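Murkness build log, 3 Oct 2026.
The shared workshop is pleased to report on its two-arm bench cell.

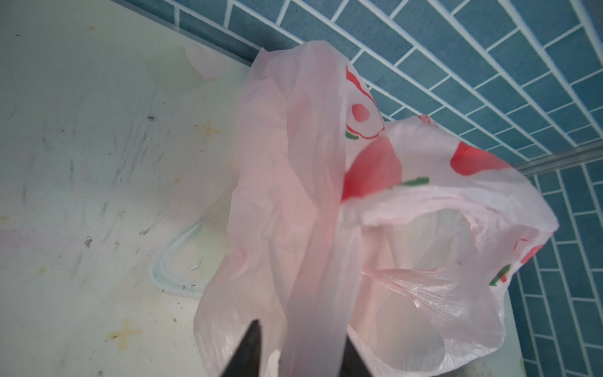
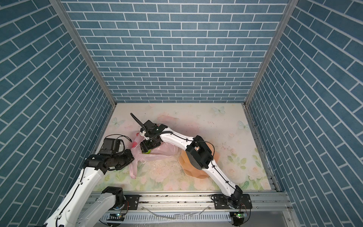
Granström Shared Workshop - Home Automation Group

The current exercise is bag handling. A thin plastic bag folds in ways that are difficult to plan for.

Both arms are mounted on one front rail - members are asked not to loosen the base plates.

Brijesh Pal is revising the cable routing. Written comments should reach him before the next session.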